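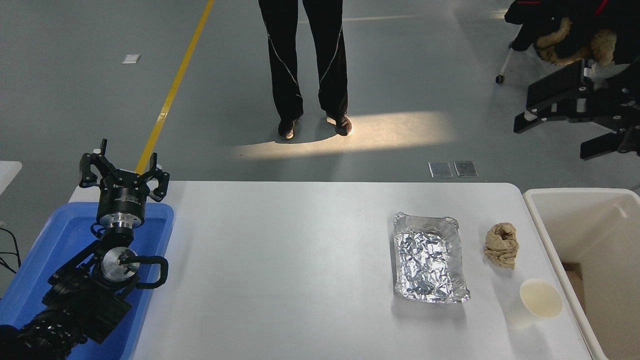 Table-clearing setup with foil tray, cloth and paper cup. Three-fingered gripper open, fingers up.

Skarkura Wrist Guard
Slip detection and soft stop for three-fingered grippers
Part no. 2982

We love this little part, and it began with a bad afternoon in April. Our arm was clearing a table when the wrist cable snagged on the forearm housing. The joint kept turning, the connector pulled half out, and the gripper opened in mid-air with a full cup in it. Gergely Vass hit the stop button from across the room. No one was hurt, but the log showed 7 warnings that the controller had simply passed over!

The Wrist Guard reads those warnings and acts on them. When cable strain or finger current leaves its normal range, the arm slows, holds its grip and waits for a person to reset it – no sudden drop, no restart on its own.

Response time: 60 ms
Weight: 357 g
Fits: Trusov and Mészáros wrist flanges
Cable clip: included

Known fault: early units could miss a snag if the cable loop was left too long. Shorten the loop before first use and run the strain test in the manual. Owners of early units can get the new clip free from Asport.

The guard does not replace your emergency stop. Keep people outside the marked area while the arm is powered.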